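Workshop notebook, Gurnumville club, back bench
August, transfer window still open, entry started 7:40 in the evening
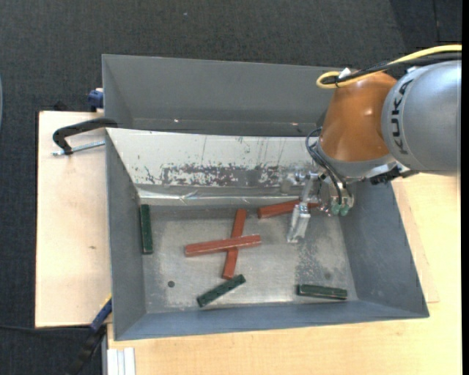
1. Ball launcher, the old one

Goalkeeping coach wants it back before the Plistemness friendly. Pulled the left wheel. The tire is glazed on one side, so every ball comes out with a bend on it that no human winger at this club has managed in years. Minttu suggested we leave it as it is and register it as a player. She would like it noted that the window closes soon.

Swapped left and right wheels to see if the bend changed sides. It did. So it's the tire and the motor is fine. Ordered two from Chong, same part as last time, paid the express rate, do not tell Custódio until he's in a good mood.

Speed check with the old radar gun, dial at 7: 68, 61, 68, 66 km/h. The 61 was a flat ball. Threw that ball into the corner with the other ones I plan to throw out.

2. The keeper question

Spent more of the evening on this than on the launcher. Custódio Torres came down with a mug and the news that Westudo have asked about our second keeper. Loan until Christmas, they pay the wages, no fee. He wanted to know what the session numbers say, which is flattering given that he has ignored the session numbers since spring.

What they say, as of tonight: 335 shots logged from the launcher at the second keeper, all at dial 6 or 7, from the edge of the box. His save rate low to his right is good. Low to his left it's poor, and I had a paragraph written on his footwork before Minttu Lappalainen leaned over and asked which way the machine bends.

It bends to his left.

So half of what I have is a study of a worn tire. Crossed the paragraph out. I'm leaving it legible as a lesson to whoever gets this notebook next, probably me.

What can be saved: the shots before we moved the launcher indoors, when the wheels were newer. That leaves a much smaller pile and a lot of wind. I told Custódio I wouldn't sell, loan or promote anybody on it. He said he'd already told Westudo we'd think it over, so the evening cost him nothing but tea.

3. Rebound board

New face fitted, six screws, two of them straight. Ball comes back lower than it used to. Players will complain about it for a week and then claim it was always like that. Angle stop slips a notch under a hard shot. Put a washer behind it for now. A washer is not a repair, I know, I wrote that on the wall myself last season.

To do: drill the stop through and use a proper pin.

4. GPS vests

Batch of 13 on charge, one won't hold it. It's the captain's, naturally, and it has been washed at a temperature meant for towels. He says he ran further than anyone on the weekend and we have no data to contradict him. I suspect planning.

Reset the others. Clocks were off by an hour on four of them, so the heat maps from the last friendly show our back line at work during halftime. Best shape they kept all day. Fixed the clocks, left the map on the office door.

5. Money, briefly

Asked for a new launcher again. Was told about 600 is what's left for equipment until the window shuts, and that if the striker deal falls through there may be more. So I am now the only person in Gurnumville hoping the striker fails his medical. Wrote this down so I can feel bad about it later.

Minttu's view is that a new launcher would score more. She has asked for her view to be kept out of the minutes. These aren't the minutes.

6. Next session

Tires on as soon as they come. Ten balls at each dial setting before any keeper stands in front of it, straight line chalked on the floor, write down where they land. Throw away the flat balls for real this time. Swap the wheels at halfway and repeat.

Then start the second keeper's log over from zero, if he still works here.

Later, 9:15. Custódio back down for his mug. Plistemness want to move kickoff forward an hour, so launcher is needed earlier than he said. Chong's order page says dispatched, doesn't say from where. Radar gun batteries are dead, spares in the drawer under the vests. Lights off on my side, Minttu is still on the angle stop.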